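**Granard pilot – progress report to the Bresow fund**
Friday, April 23, 2021

This covers the second stretch of the grant, the part where people teach the arm kitchen tasks by steering it remotely. I was asked to be plain about whether the money is buying what we said it would. My answer is partly.

**What was done**

Operators have now recorded 2,886 demonstrations. Of those, 200 were set aside for testing before any training began, and they have stayed set aside. The Drumeo controllers arrived late but work. Lag is lower than with the old joysticks, although I can't say the recordings are better for it. We changed controllers and task instructions in the same week, so the two effects can't be pulled apart. That was a planning mistake and I'd sooner own it here than have it found later.

**What the demonstrations are worth**

Less than the total suggests. A check of 188 recordings, picked at random, turned up 42 that I would not train on. Most have long pauses while the operator lines up a grasp, and a policy trained on those learns to pause too. Others were marked complete when the operator had simply run out of time.

The wrist camera is a weak point. It sits close to the fingers, and anything thin and pale blurs as soon as the arm or the object moves.

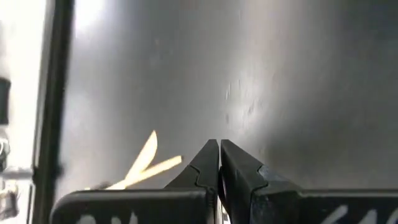

Shiny backgrounds add to the trouble. Brushed metal changes tone from one side of the view to the other, smudges show up in it, and strong light beside it washes out to white. A human operator copes by looking at the second screen. The policy has been given the wrist view alone, so we are asking it to copy choices made with information it never gets. I raised this in September and I still think it matters more than the number of recordings.

**Claims I would hold off on**

The proposal said new operators could be trained in an afternoon. They can learn to move the arm in an afternoon. Useful recordings take longer, and we have not measured how much longer.

It also said skills would carry over to the Yáñez site. Nothing has been tested there – the bench is a different height and the lighting is worse – so please don't repeat that line to your board yet.

**Next period**

- Feed both camera views to the policy and retrain on the existing set.
- Have a second person review each recording before it is counted.
- Run the held-out tests once, at the end, and report whatever comes back.

Spending is within budget. I am not asking for money to collect more demonstrations until the retraining is finished. The unspent part of the operator line should cover the review work, if you are willing to have it moved.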